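How to put a big bed cover on by yourself

Quick one, lots of you asked after the November post. Queen bed, one person, no swearing. Mine's the Clolline cover, 2 years old, washed more times than I can remember. Any big floppy one works the same.

Clear the bed first. Everything off, or shoved up to one corner if you're lazy like me. Pull the bottom sheet smooth now, you won't want to lift the cover again later.

Find the long edge. Sounds dumb but check it. I've spread the whole thing sideways more than once and had to start over.

Dump the cover on one half of the bed only. Get that side hanging how you want it. Don't worry about wrinkles yet, or the underside showing. 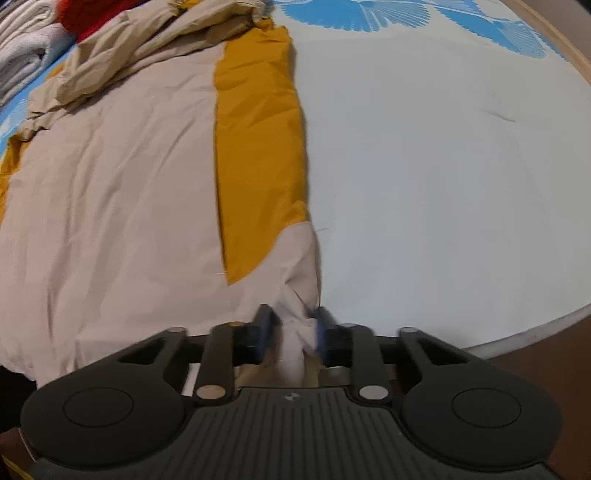 Now take the bottom corner, a small pinch not a big fistful, and walk it across to the bare side. Low and slow. If you yank it the far side comes with you and your back to square one. Set the corner down, go up to the top, do the same there.

Still bunched near the pillows? Grab both sides of the bunch, one good shake, let it drop. Twice if its stubborn.

Then smooth from the middle out, flat hands. Check the hang on both sides. Close enough is fine.

Pillows and throws go back last. Takes me 70 seconds on a good day, longer if the cover's just out of the dryer and clingy.

Fitted sheets next time, those need their own page.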